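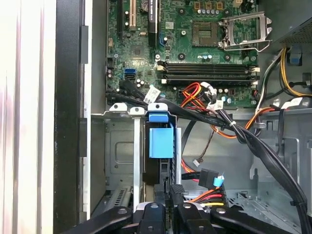
Last updated: June

Tostport Desktop Teardown Set

README and data card

What this is

A collection of teleoperated robot episodes recorded on used desktop computers. The tasks are the small jobs that come up when a machine is taken apart for parts or put back together: seating and pulling memory, opening and closing a CPU socket, unplugging data cables, moving a cable bundle out of the way, and sliding drive carriers in and out of their cage. Each episode covers one job on one machine, with a written instruction, wrist camera video, overhead video, joint positions and gripper state.

The set was put together to train policies that follow a short instruction inside a cluttered metal case. Most public manipulation data we tried to start from was recorded on open tables with objects that sit apart from each other. Policies trained on it reached well enough but caught on cables and chassis edges as soon as we put a case in front of them.

Contents

There are 192 episodes in this release. They are split by machine, so no computer that appears in the training split appears in validation or test. Inside each split, episodes are grouped by task:

memory_insert
memory_remove
socket_open
socket_close
data_cable_unplug
cable_bundle_move
carrier_insert
carrier_remove

The counts per task are uneven. Memory and carrier tasks make up the larger part. The socket tasks are the smallest groups and should not be used alone to train anything.

Hardware

Recording was done on two stations, called Ava and Nino in the metadata. They use the same arm and the same linked gripper. Ava has the case lying flat on a fixed bench. Nino has a turntable under the case, and the operator sets its angle before the episode starts. The turntable does not move during recording.

The wrist camera is mounted so that the gripper links are always in the lower part of the view. We left them in. If your pipeline masks the gripper, the masks in the extras folder were drawn by hand for the first frame only and then tracked, and they drift when a cable passes over the links.

The Kouris fixture holds the chassis by its lower flange. Some episodes on Nino were recorded before the fixture was fitted, and in those the case can shift a little when the operator pushes down on memory. They are marked fixture: none.

Starting states

Every episode begins from a state that the operator sets up and logs. The side panel is off in all of them. The starting state lists whether the CPU socket is open or closed, which memory slots are filled, which data ports have a cable in them, and whether a drive carrier is in the cage. An example, matching the picture at the top of this page:

socket: open, empty
memory: 4 slots, all empty
carrier: in cage, blue
bundle: across board, lower side

The bundle field deserves a note. In many of these cases a thick group of black cables runs below the memory slots and over the drive area, and it is the largest single cause of failed attempts. It blocks the straight path to the drive cage and it hides parts of the board from the wrist camera. The operators were told to leave it where it lay unless the instruction was to move it.

Thin loose wires are not logged. We tried, and two operators describing the same case rarely agreed on where one wire ended and the next began.

Instructions

Each episode has one instruction written before recording and one written afterward by a different operator who watched the video. Both are kept. The first is usually short:

Take the blue drive carrier out of the cage.

The second tends to mention positions, and positions are given from the wrist camera view at the first frame. "Left" in an instruction means left in that view, even on Nino with the turntable at an odd angle. Slots are never numbered, as the printing on the boards differs and often can't be read on video.

Recording procedure

1. Set the machine to the starting state on the task sheet and log it.
2. Move the arm to the hover pose above the case.
3. Start recording and wait for the tone.
4. Do the task by teleoperation at a normal pace.
5. Return to the hover pose and stop.
6. Mark the outcome as success, partial or failure.

Failed episodes are included. A failure is any episode where the part was not where the instruction asked for it at the end, or where something else came unplugged. Partial is used only for the memory tasks, when one end of the module is seated and the other is not.

If the operator had to touch the machine by hand during an episode, it was thrown out and recorded again.

Safety and parts handling

All machines were unplugged from the wall for the whole session. Power supplies stayed in the case and were never opened. Boards with exposed socket contacts were retired from the socket tasks once any contact was bent, but were still used for memory and cable tasks. A bent contact in the video is therefore not an error in the data.

Processing

Video is stored at the rate it was recorded. Joint data was resampled to match the overhead camera. We dropped idle time at the start when it ran past 400 frames and left the rest alone. No color correction was applied. Green boards and blue carriers look different between the two stations, because Nino sits next to a window.

Paper labels on cables and boards were checked for names and asset numbers. Where one could be read, it was blurred in both views.

Known problems

The wrist camera clock on Ava lagged during one session. The 5 affected episodes carry the flag clock_shift, with an estimated correction in their metadata.

In 6 episodes the overhead view is blocked by the arm for most of the task. The wrist view is fine.

Drive carriers come in more than one design. The instruction says "carrier" for all of them, and the release motion is different from one to the next. A policy trained on one design should be tested on the others before anyone relies on it.

There are no laptops, no small form factor cases and no liquid cooling.

Use

Research use is fine, and so is changing the splits, as long as you say so when you report numbers. Please do not use the outcome labels as a measure of operator skill. Machines were handed out by availability, and some were much harder to work in than others.

Corrections to labels are welcome through the issue tracker. Include the episode folder name and the frame where the problem starts.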